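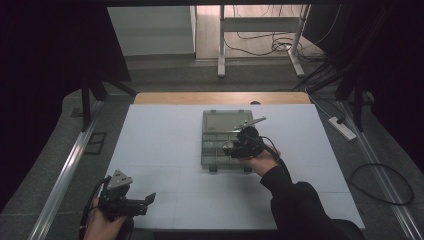

Loss of the sense of smell is rarely raised at a routine medical visit, and few older adults report it without being asked. A research group at the Clarlow Institute for Aging has spent the past three years studying what happens to people's eating habits once smell begins to fade. The group's lead investigator, a geriatric physician, spoke with the Institute's communications office in February about the findings of the Gidey Study and the questions it leaves open.

The study takes its name from Gidey County, where all of the participants live. The research team invited 2,095 residents age 65 and older to take part, and 1,067 of them completed both the opening visit and the final visit.

"We would have liked more people to stay with us to the end," the investigator said. "Some moved away to be closer to family. Some were too ill to continue, and a number simply did not return our calls. We have compared the people who left with the people who stayed, and those who left were older and in poorer health. That has to be kept in mind when reading anything we publish."

At each visit, participants took a smell identification test, were weighed, and answered questions about their meals over the previous week. The meal questions came from the Hillico Food Habits Form, a paper questionnaire that the Institute has used in earlier work on nutrition. It asks what was eaten, and also where, with whom, and who cooked it.

Of those who completed the study, 220 had a marked decline in their ability to identify common odors between the first visit and the last. The investigator described this group as the center of the analysis.

"People who already had a poor sense of smell at the start are a different matter," the investigator said. "They may have lived with it for decades. We wanted to follow people through the change itself and see what they did in the kitchen while it was going on."

The team had expected that participants whose smell declined would eat less. On average, the amount of food they reported changed very little. Their choice of food changed a good deal. They reported fewer vegetables, less fish, and fewer dishes prepared at home from raw ingredients. They reported more sweet foods and more salt added at the table.

"Sweet and salty are tastes, and the tongue handles those," the investigator said. "Most of what we call flavor comes through the nose. If a tomato soup no longer seems like tomato, a person may still be able to tell that it is salty, and so the salt shaker comes out. Several participants told our interviewers that the cooking had gone wrong, or that the store had changed its suppliers. It had not occurred to them that the change might be their own."

That lack of awareness was common. Before each test, participants were asked to rate their own sense of smell as poor, fair, good, or very good. Most of those with a marked decline still chose "good" at the final visit. The investigator said the answer came as no surprise to clinicians, though its consistency across age groups did.

"With eyesight, there is a chart on the wall and everyone has stood in front of it," the investigator said. "With hearing, a spouse will complain about the television. Smell goes quietly. It can take years, and there is no one sitting next to you who would notice."

The results on weight were mixed. Participants who lived alone and lost much of their sense of smell were more likely to lose weight over the period. Those who lived with a spouse or other relatives were not, and a portion of them gained. The investigator cautioned against reading too much into the difference.

"Living alone is tied to so many other things – income, grief, whether a person still drives," the investigator said. "We adjusted for what we could measure. I would not tell anyone that a shared table protects them. I would say it deserves a study of its own, designed for that purpose from the first day."

Asked whether smell loss had been shown to cause the changes in diet, the investigator said it had not. The Gidey Study observed participants and did not assign them to any treatment. Illness, dental problems, and certain medicines can affect both smell and appetite. The team collected medication lists at each visit and repeated its analysis without participants who had started a drug known to alter taste. The main findings held, although the effect on fish and vegetables became smaller.

"An honest reading is that the two travel together," the investigator said. "Which one leads, and by how much, we cannot say from this design."

The conversation then turned to testing. The smell test used in the study takes a trained staff member a quarter of an hour to give, and the investigator acknowledged that few primary care offices have that time available. A shorter version, developed with the Skemska Clinic, uses a small set of odors and can be given by a medical assistant while a patient waits to be seen. The Skemska Clinic is now comparing results from the short version with results from the full one.

"A short test will miss people," the investigator said. "It will also flag some people who have a head cold. What we need to learn is whether it is good enough to start a conversation. If a patient scores low, the physician can ask about meals, about weight, and about the smoke alarm and the gas stove. Those questions cost very little."

Household safety was not one of the original aims of the study. It was added after the first round of visits, when interviewers reported that participants were mentioning spoiled milk and burned pans on their own. The final questionnaire therefore included a short section on the subject. The investigator declined to discuss those answers in detail and said they would be reported separately once a second reader had finished coding them.

On treatment, the investigator was careful. Some causes of smell loss, including nasal polyps and long-lasting sinus disease, can be treated, and anyone who notices a sudden change should see a physician. For the gradual loss that comes with age, choices are limited. Smell training, in which a person sniffs a set of familiar odors twice a day over several months, has been studied mainly in people who lost their smell after an infection.

"Patients ask me about it every week, and I tell them that it is safe and that I do not know whether it will work for them," the investigator said. "I also spend time on the plate itself. Texture still works. Temperature still works. So do color, the sharpness of lemon or vinegar, and the heat of pepper. A registered dietitian can do a great deal with those, and people are often relieved to hear that the pleasure of a meal does not all come from one place."

The investigator added that family members should avoid treating a change in cooking as a sign of failing memory. Smell loss can appear early in some neurological diseases, and a physician should hear about it, but many older adults with a reduced sense of smell never develop such a disease.

"I have had daughters and sons arrive very frightened by something they read," the investigator said. "A low score on a smell test is one piece of information. By itself it does not give anyone a diagnosis."

The Clarlow group plans to invite all of the participants who completed the study back for one further visit. The new visit will include a dental examination, which the earlier visits lacked, and a measure of grip strength. The meal questionnaire will be offered in large print and by telephone, in response to comments from participants who found the paper form tiring to complete.

Funding for the dental examinations has been approved. Funding for the telephone interviews is still under review, and the investigator said the visits would go ahead with the paper form if necessary.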